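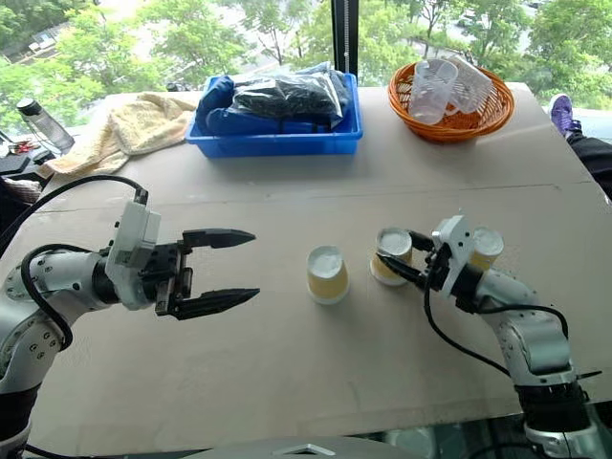
*Three paper cups, upside down on the cardboard.*

## Slow kitchen drain? Start with the cheap stuff

My kitchen sink drained like molasses all spring and I kept putting it off (you know how it goes). I'd already poured a bottle of drain cleaner down there, which did nothing except stink up the house for 2 days, so please skip that part!

Put a bucket under the P-trap first. Then loosen the two slip nuts by hand, and if they won't budge, wrap a rag around the nut and use pliers, gently. Mine was packed with old bacon grease and a good amount of coffee grounds. I scrubbed it out with a bottle brush over the *other* sink, put it back together hand-tight, and ran the water for 20 minutes while I checked the joints with a dry paper towel.

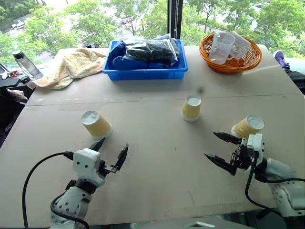
Tadeusz Lis wrote in to say he'd look at the washers before blaming the nuts: "If it drips after you put it back, the washer is in backward. The beveled side faces the trap. I did it wrong twice on Zalewska Street before I caught it."

Good one, and I'm adding it to my list. New washers are cheap anyway, so grab a pack before you start, or you'll be driving to the store with no sink, like me.

If the trap is clean and the water still sits there, the clog is farther down the line. I fed a hand snake into the wall pipe and cranked slowly until it caught. Don't force it around a bend – back up a little, then try again. 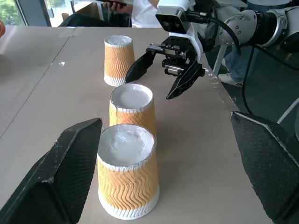
*Paper cups with a wavy orange pattern.*

Grease goes in a can now, and the can goes in the trash.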